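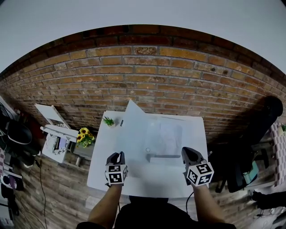
I gave up coffee in September, mostly to win an argument with Gráinne Hanrahan, who said I'd last 9 days. I lasted 12. The headaches were the colour of wet cement, if you're wondering.
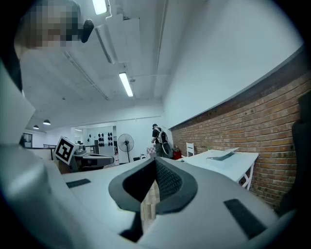
My substitute was a roasted chicory powder called Draltum. It tastes like a burnt fence post with honey on it, and the tin makes 414 cups.

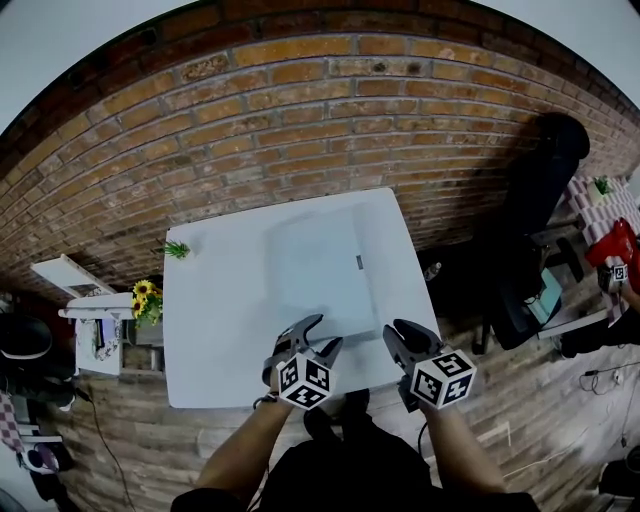 I've had four of them. Radosław took a mug home to be polite and now uses it on his tomatoes, which are doing better than I was.

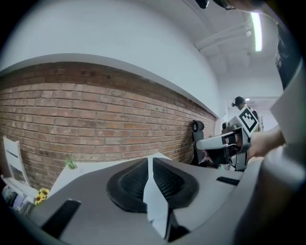

What I'm drinking now

Coffee. One at seven, another at ten, and a decaf mid-afternoon that I don't enjoy but feel I owe somebody. The Draltum is free to anyone with a garden.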